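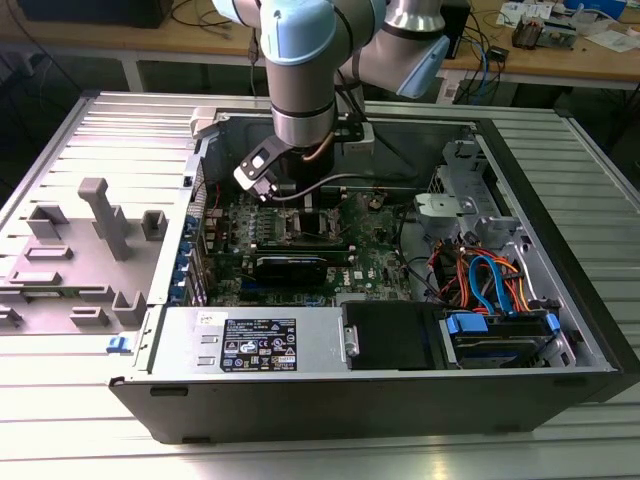

August
Prepared by the course instructor, Workplace Technology II

Unit 6. Automation at the repair bench: what changes for the people who work there

This unit looks at one kind of job, the servicing and teardown of used desktop computers, and at what happens to it when part of the work goes to a robot arm. Our main case is the Kerkmont site run by Tannous, a company that takes in retired office machines, tests them, replaces parts and sells them again. The reading packet has the full case. These notes cover what you need for the discussion section.

1. The job before the arm

Before the change, Kerkmont had 23 bench technicians. Each one took a tower from the cart and did everything to it: opened the case, checked the board, pulled and reseated memory, swapped the drive, closed the case, filled in the sheet. A technician learned the job by sitting next to someone who already knew it. There was no written procedure for most of it.

Two features of the old job matter for us. First, the technician set the order of the steps. If the memory looked fine but the drive sounded bad, the drive came first. Second, the easy and hard parts of the work were mixed. Ten minutes of routine work was followed by a puzzle, then more routine work. Several technicians said in interviews that the routine stretches were when they rested.

2. Which steps moved

Tannous bought its cell software, called Flimik, with the aim of moving the handling of small parts first. Memory modules were the obvious choice. They have a standard shape, they go straight up and straight down, and the slots are open from above once the tower is on its side.

Even so, a motherboard is a crowded place for a gripper. Power wires and data cables loop through the case, the drive cage stands close by, and an expansion card may sit across the board. A person pushes a cable out of the way with the back of a finger and does not think of it as a step. In an automated cell it has to be a step, or somebody has to do it before the arm starts. 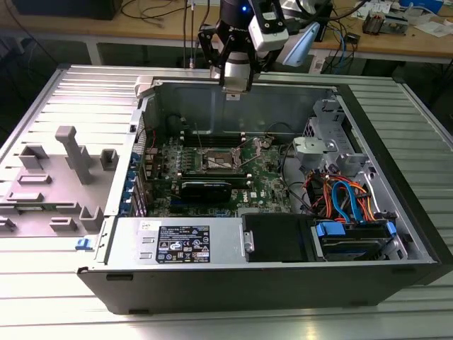
Students often assume that the whole task is either automated or not. At Kerkmont the split ran through the middle of a single computer. Under the plan in your packet, people still did the following:

- bring the tower to the table and lay it on its side
- open the case and tie back any cable in the way
- remove the cooler when the work order called for it
- decide whether the machine was worth the work at all
- deal with any stop

The arm moved modules between the board and a holder. Read that list again when you get to question 3, and ask which of the items would show up in a job posting.

3. Holders, fixtures and fixed places

Look at how much of an automated workplace consists of places to put things. A person can lay a memory module on the bench, on a paper towel or on top of the power supply, and find it again. A cell of this kind works best when every part has a known spot and a known direction. That is what a fixture does. Posts, slots and small open holders keep parts where the program expects them.

Making and changing fixtures became a job in itself. At Kerkmont it went to two technicians who had shown an interest, with no change in pay grade for the first year. When a new case model came in, they measured it, changed the drawing and tried it out. This is skilled work and it was new to the site. In the site's own records it was entered under "setup."

Term to know: articulation work. This means the work of making other work fit together. It tends to be left out of time studies, and it tends to grow when a process is automated.

4. Pace and attention
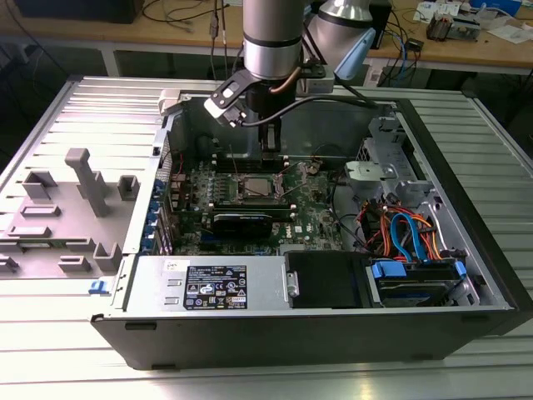

The site counted stops during its trial. The arm was given 2,236 module moves, and 44 of them ended in a stop that needed a person. That is just under 2 percent. Management read the figure as a success, and on its own terms it was.

The technicians' view was different, and the difference is the center of this unit. A stop does not come at a regular time. The person watching the cell cannot start anything that takes real concentration, and there is not enough happening at the cell to fill the time. One technician described the shift as "waiting for a phone to ring." The resting stretches in the old job had been chosen by the worker. The new ones were set by the cell.

There was a gain too, and you should give it fair weight in your papers. Several older technicians reported less soreness in the thumbs and wrists. Pressing memory into a slot all day is hard on the hands, and they were glad to have less of it.

5. Skill

We use two terms from Unit 4 here. Deskilling is the loss of judgment and craft from a job. Upskilling is the addition of new ones. The Kerkmont case shows both in the same room. The fixture makers gained. The people assigned to load and clear towers lost the diagnostic part of their day, since the order of steps now came from the screen. New hires were affected most. They used to pick up the feel of a bad slot or a bent latch by doing hundreds of easy modules. With the easy ones gone to the arm, they met the hard ones with little practice.

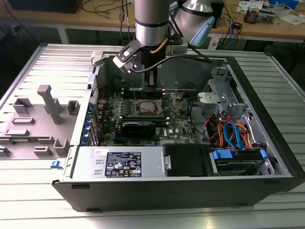

Pandale, a smaller shop in the second reading, handled this another way. Each new hire there spends the first month doing full teardowns by hand, processor and memory included, before going near the cell. It costs the shop output. The manager's argument is that a person who clears a stop has to be able to finish the job without the arm. Staff also rotate through the cell every two hours, so watching it is a part of everyone's shift and no one's whole job.

Be careful in comparing the two. Pandale is small, it services fewer case models, and it set its rules after hearing about the complaints at Kerkmont.

6. Questions for discussion section

1. List the tasks at Kerkmont that existed before the arm and those that came with it. Who decided how each new task would be paid?

2. The stop rate was used as the main measure of the trial. Suggest one other measure that the technicians might have picked, and say how you would collect it.

3. Which human tasks in part 2 depend on judgment? Could a supervisor see that judgment being used?

4. Would Pandale's rotation rule work with 23 technicians and one cell? Work through a sample shift.

Bring written answers to questions 2 and 4. For the short paper, choose a workplace you know, pick one task in it that could be handed to a machine, and describe what would have to be true of the room, the parts and the other workers for that to happen. Two pages, double spaced. The reading for Unit 7 is the chapter on scheduling software.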